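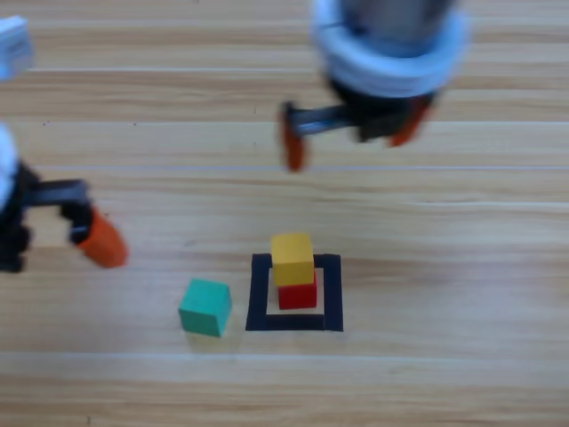
Marking a square on a wood tabletop without wrecking the finish

flendatell_shop
Need a square outline on a light wood table for a block stacking exercise. One small cube goes inside, the next goes on top. The outline has to last through September and then come off clean. Currently using dark tape, four strips, butt joints at the corners. Left side is not parallel to the right. Is it worth redoing?

Beaudoin11
Depends on what you score. If the rule is "bottom cube inside the line," a leaning strip changes the clearance on that side and nothing else. I'd leave it.

hurnach
Disagree. People line up the cube with the nearest edge. If that edge leans, the cube ends up turned, and the one on top gets set to match. Pull the left strip and lay it again against a square.

Beaudoin11
They line up with the cube underneath, not the tape. Yellow on red, you look at the red.

hurnach
For the second cube, yes. The first one has only the tape to go by.

ditevum_b
On the finish: what is it? Oil and wax will release most tape. Fresh lacquer may not. Test a short piece under the table edge for 8 days before trusting it. Pull back low and slow, along the grain.

flendatell_shop
Oil, 2 coats, well cured. Grain runs left to right.

ditevum_b
Then you're fine. Wipe any residue with mineral spirits and re-oil that patch.

Beaudoin11
Pencil would also work, for what it's worth.

hurnach
Pencil smears on oil and you can't see it from standing height. Keep the tape.

flendatell_shop
Keeping the tape. Will relay the left strip tonight and leave the other three.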